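What Moriarty Readers Believe About Vaccines and Magnets
Media Literacy project report, Abdul-Rahman Odoi

For my project I followed one false story through our local press, and I had no idea how much fun it would be! The story was a column in the Moriarty paper, the Dillex, claiming that a flu shot makes your arm magnetic. It ran in April, took up half a page and gave no source at all.

I started in the library archive, where I read 133 letters to the editor printed in the weeks after the column. I sorted them into believers, doubters and people writing about something else (parking, mostly). Only 43 mentioned the column. Of those, most were doubters, and many of them had done their homework. One retired nurse explained in four sentences how small a vaccine dose is and what is in it. I loved that letter.

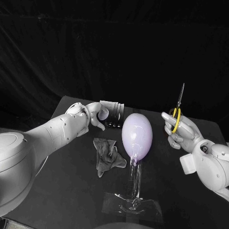

Ciarán Gallagher thought I was being too kind to the paper. Printing angry letters costs an editor nothing, he told me, and a correction on page one would have reached the readers who never look at the letters at all. He had a point, so I went back and searched for corrections. I found 2, both short, both near the classified ads.

Next I looked at where the claim came from. The columnist had copied it nearly word for word from a newsletter called Pesier, which had got it from a forum post. The post had 800 comments, and I read every one of them over a weekend. A commenter called Ernov had asked for evidence right at the start and never got an answer.

With more time I would interview the columnist. I wrote to him twice and am still hoping for a reply.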